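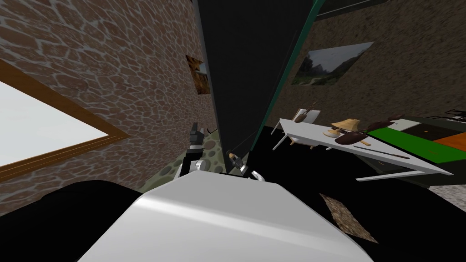 Pralto Pointing Gun, one year in

September 23, 2022

I bought the Pralto to repoint the back of our house, where the old mortar had gone soft enough to rake out with a spoon. It is a hand-pumped mortar gun: a metal tube, a plunger, a trigger and 2 nozzles, one round and one flat. There is no battery and no cord.

How it works

You load the tube with a scoop, screw on the nozzle and squeeze. The mix has to be wetter than you would use with a trowel, and finding the right wetness took me most of the first afternoon. Too stiff and the plunger jams. Too wet and it slumps out of the joint before you can pack it. The booklet is no help here. It says "creamy" and leaves it at that.

I used bagged lime mortar from Flanow, sieved first. Skip the sieving and a bit of grit will block the flat nozzle sooner or later.

On brick

Good. The joints on our back wall are straight and fairly even, and I could fill a full course without stopping. It is much cleaner than working off a hawk, and I had very little to brush off the faces afterward.

On stone

Less good. The garden wall is rubble, with joints that go from a finger wide to a fist wide. The gun fills the narrow ones well, but for the wide ones I went back to the trowel. You can build them up in layers with the round nozzle – it just takes longer than doing it by hand.

Cleaning and wear

Rinse it every time you stop, even for lunch. I left it once in August and had to soak the plunger overnight. The rubber seal split after that. A replacement came from Stasetti in 13 days and fits a little tighter than the original.

The trigger is stiff. My forearm was sore for the first week, and anyone with small hands should try one in the store before paying for it.

Verdict

For brick, I would buy it again. For rubble walls, borrow one for the narrow joints and keep your trowel. I would have liked a second seal in the box and a wider nozzle.

Periklis Liapis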